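4.2 Who Turned Up, and What They Said They Wanted

Counting people at a rally for science ought to be easy, given how many of them own clickers. The Pulton march produced three crowd estimates before lunch, none of which agreed. We used the gate tally of 2,592, mostly on the grounds that it was the only figure written down by someone standing still.

Of those marchers, 671 accepted our one-page survey and 200 returned it with every item filled in. The form took up to 14 minutes, a long time to hold a clipboard in a wind. Readers should keep in mind that our sample leans toward people who enjoy forms.

Asked why they had come, most respondents chose "funding for research" or "respect for evidence." Far fewer chose "to meet a scientist," although the Villalobos Square booths had been set up for exactly that. Several people wrote in the margin that they were scientists themselves and had met enough of them.

Support for public funding was high in every age group, so the item told us very little. The trade-off questions did better. When respondents had to pick between a new regional lab and longer library hours, the marchers split almost evenly – and a few crossed out both options and drew a box for a third. We coded these as missing, with some regret.

We repeated the trade-off items by mail in July with the same wording. Answers had drifted toward the library. Whether this reflects a change of heart or simply the summer heat, our data cannot say. 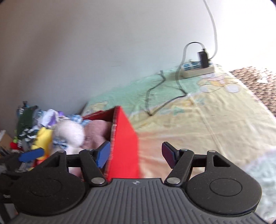 Figure 3. A black hand-held gripper with a red cardboard box between its finger pads; a folded pink cloth is inside the box.

By Dayana Cisneros
Revura Working Papers | 2 May 2022

Speeches were coded separately (Section 4.3). The Betex transcripts run long, and both coders asked that the word "passion" be counted once per speaker, after which the totals became manageable.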